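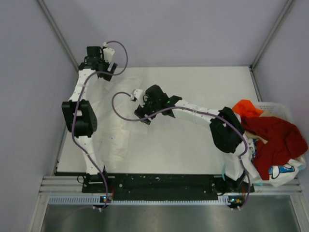

Choosing a Route to Market for a Low-Risk Device: Project Report

1. Background

Our group studied how a small company decides which regulatory submission to make for a new medical device. The case is a reusable wrist support with a sensor, proposed by Raltudley, a company in Valville with 15 employees. No similar product could be found on the market, so the company could not simply compare its device with an older one.

2. Method

We read public guidance documents and then sent a questionnaire to 50 small manufacturers in the Balton area. The questions concerned the preparation of the file, the early meeting with the regulator, and the cost of testing. Companies could answer in their own words, and many of them did so at length. We began in March.

3. Findings

The early meeting was the subject that came back most often. Companies which asked for this meeting before starting their tests were more satisfied with the whole process. Those which waited had sometimes to repeat the bench tests, because the regulator wanted another method – and this was expensive for a small firm.

The second matter was the risk analysis. For a new type of device, the company must propose the controls itself, and two files which we were allowed to read used 2000 words or more for this section alone.

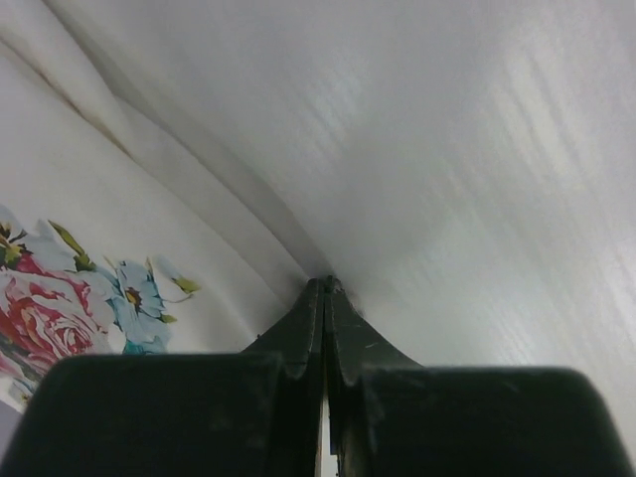

Alhassan replied to our draft that we had given too little weight to labeling, and that in a new device type the instructions for use are often questioned more than the test results. We accepted this remark and added labeling to our checklist.

4. Limits of the work

The answers come from one region only. We also did not see any refused file, so our picture of the difficulties is perhaps too mild. The checklist is given to Raltudley together with this report, and the company will try it on its sensor file first.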